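Home Workshop Kitchen Garden Archive

Looking after a hand-held gripper

Ekene Olatunji
February
4 minute read

Most of the trouble people bring me with hand-held grippers comes down to dirt, loose screws or a tired finger. All three can be put right on a kitchen table with a small screwdriver and a cloth. These notes are for the Bokden, but the Samley comes apart in much the same way.

Clean the fingers first. Warm water and a drop of washing-up liquid will do. Work a soft toothbrush between the ribs, rinse, and stand the finger on its edge to dry overnight. Keep white spirit and anything with acetone well away from it. A greasy finger slips on smooth plastic and you end up squeezing harder than you need to.

Then go over the screws. Hold each plate up to a window and look along it. If a head stands proud, take the screw right out, wipe the thread and put it back by hand before you use the driver. Stop when it goes snug. Printed plates crack if you lean on them, and a cracked plate means order number 2549 and a wait for the post.

Now try it on something you don't mind dropping. I use a drinks bottle with the cap on. 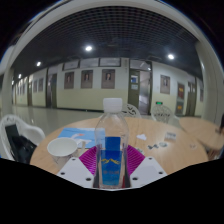 Water bottle between the two white plates, magenta ribs behind it.

Look at how the bottle sits. It should stand upright and touch the ribs evenly. If it leans, slacken both plates a quarter turn, close the gripper gently on the bottle and tighten again with the bottle still in place – left, right, left, right, a little at a time.

Open and close it 10 times and listen. A click near the end of the travel is usually grit in the slide. Blow it out, then put one drop of sewing machine oil on a cotton bud and run that along the rail. Don't spray.

I swap the finger after 300 hours of use, or sooner if a rib has gone white at the root. Swanepoel sells them singly. The Gollberg ones are cheaper and fit, but the holes want opening up slightly before the screws will pass.

Store it open, out of the sun. Mine lives in a biscuit tin with the spare screws in an old film pot, and a note of the hours taped inside the lid.

Home Workshop Kitchen Garden Archive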